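How to Get the Most Out of a Surgical Robot Open Day (and Tie a Knot While You're There)

July 2021

I've wanted a go on one of these machines for years, so when the training centre at Povness put up a notice in June saying members of the public could come in and sit at the controls, I had my name down before I'd finished my tea. I've now been twice (yes, I went back, and no, I'm not sorry) and I made enough mistakes the first time round that I thought I'd write up how to do it properly. You don't need any medical background. I sell garden furniture.

Before you go

Book the hands-on slot and not just the tour. They're separate tickets on the same form and it's very easy to tick the wrong one. The tour is lovely, but you'll stand behind a rope watching other people have all the fun.

Bring a length of string and practise a plain surgeon's knot at home. Two turns one way, pull it flat, then one turn back the other way. I did mine round the handle of a mug while watching telly. If your hands already know the order of things you can spend your slot learning the robot, and you'll want every minute of it, believe me!

Wear flat shoes. The console has foot pedals, and I turned up the first time in chunky boots and kept pressing two at once. Take your rings off too, as the finger loops are snug.

When you arrive

Sign in at the front desk and ask which bench you're on. At Povness they name the benches, and I was on Ondden both times, at the far end next to the radiator. Your group will be small, and you'll get a short talk first about the pedals and the emergency stop. Do listen to the bit about the clutch pedal. It lets you move your hands back to a comfy position without the tools moving, and if you forget it you end up with your elbows out like a chicken.

Then comes a demonstration, and my advice is to watch the screen and ignore the arms. The arms are big and impressive and tell you next to nothing. All the useful stuff is happening at the tips.
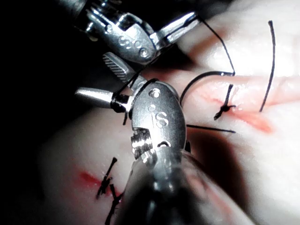
Getting the thread round the tool is the first proper skill, and it's the one to practise slowest. Keep one tool nearly still and let the other do the travelling, bringing the two tips close together so you're never reaching. You can see the thread wrapped tight round the base of the lower jaw, with a short bit running up to the other tool, and that snug little collar is what you get when the two stay close. My own first tries had great floppy loops that slid off the end every time I opened the jaws. Leave yourself a decent tail as well, or you'll pull it straight through and have to start again (I did this more than once and said a word the microphone picked up).

The order of play

1. Put the needle through both sides of the cut, following its curve. Turn your wrist and let it roll through. Don't push it straight.

2. Pull the thread along until there's a short tail left on the far side.

3. Wrap the long end round the jaws twice.

4. Reach over with those same jaws, take hold of the short tail, and draw it back through the loops.

5. Pull the two ends apart, gently, until the knot lies flat. Then do one wrap the opposite way and repeat.

Go easy on number five. The console I used gave me no feeling of tightness in my fingers whatsoever, so you have to judge it by eye. Watch the edges of the cut. When they touch, stop. 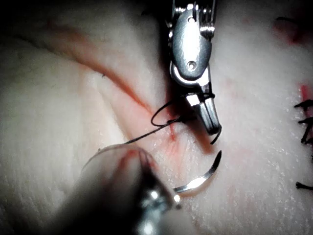
Do you need steady hands to have a go?

Less than you'd think. The machine at Povness smooths out small shakes and scales your movements down, so a big sweep of your hand becomes a little one at the tip. I'd had two coffees and got on fine.

Things I got wrong so you don't have to

I held my breath. Everyone seems to. Breathe out as you grab the tail and your shoulders will drop by themselves.

I also kept zooming in. It's tempting, everything looks so crisp and close, but then you lose track of where your spare thread has gone, and it will be wrapped round something it shouldn't be. Zoom out between knots and have a tidy up.

And I tried to fix bad loops. If a loop looks wrong, open the jaws, let it fall off and wrap again. It takes seconds, whereas untangling took me most of my first slot. 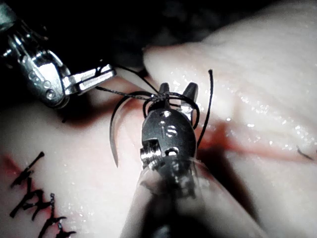
Finding the short end again after your wraps is where most beginners come unstuck, me very much included. The trick I was shown is to leave it sticking up somewhere you can get at it before you begin, and to keep the needle well out to one side. With the needle hanging down to the left like that and the loop sitting round the two prongs, you can tell at a glance which bit of thread is which. If the needle drifts in among the loops, stop and move it. Also keep your prongs only slightly apart while you wrap, because wide-open jaws catch on everything.

Afterwards

Stay for the tea and questions! They put on a short talk in the side room called Iso (don't ask me, all the rooms have odd names, the café is Từ and does a very good cheese scone) and the staff will happily go back over anything you struggled with. I asked about practising at home and was told to carry on with the string but use tweezers in both hands. I've been doing that at the kitchen table and it's fiddly, maddening and rather addictive.

If you drive, the 299 spaces in the main car park fill up early, so use the overflow behind the sports hall and follow the path round by the bins. The side door there is open on visit days.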